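## 3. ハンドヘルド型教示キットの評価

### 3.1 評価対象

本章では、Prarkier社が提供するハンドヘルド型教示キット「Inon」を評価する。Inonは、作業者が把持して使用する二指グリッパ、手元カメラ、および記録データを軌道に変換する処理サービスから構成される。ロボットアームを占有せずに把持動作を収集できる点が、同社の資料において主たる利点とされている。我々はこのキットを7月に導入し、標準構成のまま使用した。指先部品の交換およびカメラ取付角の変更は行っていない。

比較対象には、当研究室で従来から運用しているOrley方式の直接教示を用いた。Orley方式ではアーム先端を作業者が手で誘導するため、関節角が直接得られる反面、作業台の配置がアームの可動範囲に制約される。両方式の記録は、Frandsenの評価手順に準じて同一の再生環境で比較した。この手順では、教示時の軌道誤差と再生時の課題達成を別個に採点する。前者が小さくとも後者が成立しない例が予備試験で複数認められたため、本稿でも両者を統合した単一の指標は採用しない。

### 3.2 対象作業と配置条件

対象作業は、卓上における小型ブロックの把持、移動および再配置である。作業域には光沢のある板状物体を支持具で立てた配置を含めた。この配置は、把持対象の近傍に接触を避けるべき面が存在し、かつその面が照明を反射する条件に相当する。接近方向が制限されることから、開いた指の外側と周辺物体との干渉が教示品質に影響すると予想した。

作業者は8名であり、いずれも本キットの使用経験を持たない。各作業者は操作説明を受けた後、直接教示とInonによる教示をそれぞれ20回実施した。実施順序は作業者間で均衡させた。開始時の指の開き幅は規定せず、接近の経路も作業者の判断に委ねた。ただし、板状物体または支持具に接触した試行は、把持の成否にかかわらず接触ありとして別に記録した。

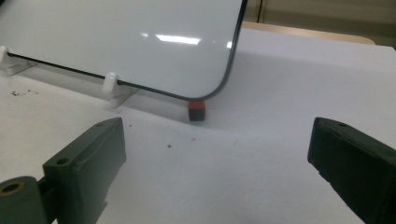
**図2** 手元カメラから見た作業域。支持具で立てた光沢パネルの角の下に赤黒のブロックがあり、手前に開いた状態の二指が位置する。

図2の配置では、パネル表面に照明の反射が現れ、白い作業面にはブロックや指の影が落ちる。姿勢推定においてこれらの反射および影が特徴点として抽出された場合、視点の移動に伴って見かけの位置が変化し、推定値に偏りを与える可能性がある。Inonの処理サービスは反射領域を除外する機能を備えるが、判定のしきい値は利用者に公開されていない。本評価では既定値を使用し、除外領域の手動修正は行わなかった。

### 3.3 データ処理

記録は試行単位で処理サービスに送信し、出力された手先軌道と指の開き幅を取得した。時刻同期はサービス側の処理に依存する。軌道の欠落が生じた試行については再処理を2回まで認め、なお欠落が残るものを処理失敗とした。処理失敗の試行は軌道誤差の算出から除いたが、課題達成の集計では未達成として扱った。除外のみで処理すると、収集が困難な配置ほど成績が良好に見えるためである。

把持点の判定には開き幅の時間変化を用いた。閉動作の開始から開き幅が安定するまでの区間を把持区間とし、その終端における手先位置を把持位置と定義した。指先が対象に触れた後も作業者が手首の向きを調整する例があり、閉動作の開始点を把持位置とする定義では再現性が得られなかった。この調整動作は直接教示ではほとんど観察されておらず、アームの慣性が作業者の微小な修正を抑制していたと考えられる。

### 3.4 導入および運用上の所見

初期校正は付属の校正板を用いて実施した。手順自体は単純であるが、校正の有効期間に関する記載が説明書になく、当初は作業者の交代ごとに再校正を行った。途中からは各収集枠の開始時のみに変更した。変更前後で校正残差に明確な差は認められなかったが、収集枠をまたぐ長期の変動は評価していない。

操作面では、開いた指が視野の左右下部を占めるため、作業面の手前側にある物体の確認に支障が生じる場合があった。特に対象を手前から把持する試行では、作業者が一度グリッパを持ち上げて配置を確認する動作が見られた。この動作は軌道に不要な往復を加えるが、再生時には把持区間の直前から切り出すことで影響を抑えられる。切り出し位置の決定はRhun Foulkesが作成した補助スクリプトにより自動化し、13試行について目視による結果と照合した。照合した試行に再生上問題となる差はなかった。

作業面の状態も記録条件に含めるべきである。白い作業面に残った微小なくずや点状の汚れは、把持の妨げにならない大きさであっても、手元カメラでは周囲との明暗差として捉えられる。これらが静止していれば位置推定の手がかりとして働き得る一方、試行間で移動すれば配置の再現性を損なう。本評価では収集枠の途中で作業面の清掃を行わず、枠の終了後にのみ清掃した。Prarkier社の説明書には清掃時期の指定がない。

費用面では、機材の購入費のほかに処理サービスの利用契約が必要となる。契約を終了した場合も取得済みの軌道は利用できるが、未処理の記録を手元で変換する手段は提供されていない。処理条件を変更して過去の記録を再解析する研究では、この制約を導入前に検討する必要がある。軌道誤差および課題達成の結果は次章で配置条件別に示す。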